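Hi Dorottya and everyone,

So sorry to be slow on this, Thursday got away from me!

> Do we really need new pads in the budget, or can
> the grippers wait for September?
> Dorottya

I'd love to order 14 pads now, if we can. Lisar wants $636 for the lot, and a whole new gripper from Schwaiger is $3035, so the pads seem the kinder choice (to my nerves, too).
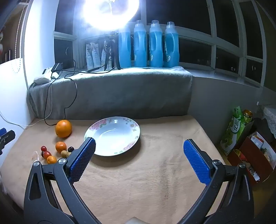 Posted by Hamdia Zeleke to the equipment list

Fruit and a plate ask a lot of the blue pads, so please put them first.

Warmly,
Hamdia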